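Electric food steamer
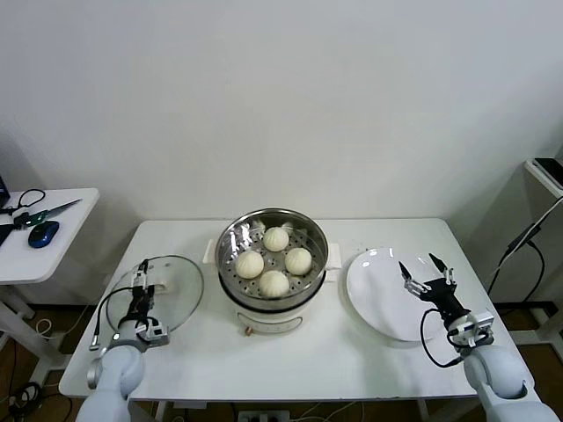

An electric food steamer is a countertop appliance that cooks food with steam produced by a heating element in its base. It is used for steamed buns, dumplings, fish, eggs, rice and vegetables, and in smaller households it often takes the place of a bamboo basket set over a wok.

Construction

The base holds the water and the controls, which on simple models consist of a single knob. A basket with a perforated bottom sits above the water so that steam can pass upward around the food. Baskets are made of stainless steel or heat-resistant plastic, and lids of glass or plastic. A glass lid allows the cook to check the food without releasing steam. Many models have side handles for carrying.

Steaming buns

Filled buns are pleated at the top and left to rise before steaming. They expand as they cook and are set apart in the basket, usually on squares of paper or a damp cloth. Small buns need almost 9 minutes once the water is boiling. The lid is lifted away from the cook, and the buns are moved to a plate while hot.

History

The manufacturer Nilano introduced a 900-watt household model in April 2009. Its designer, Maxence Fleury, later adapted the basket for the Kolton range, of which 2,000 units were made.

This article was last revised on 15 Dec 2018.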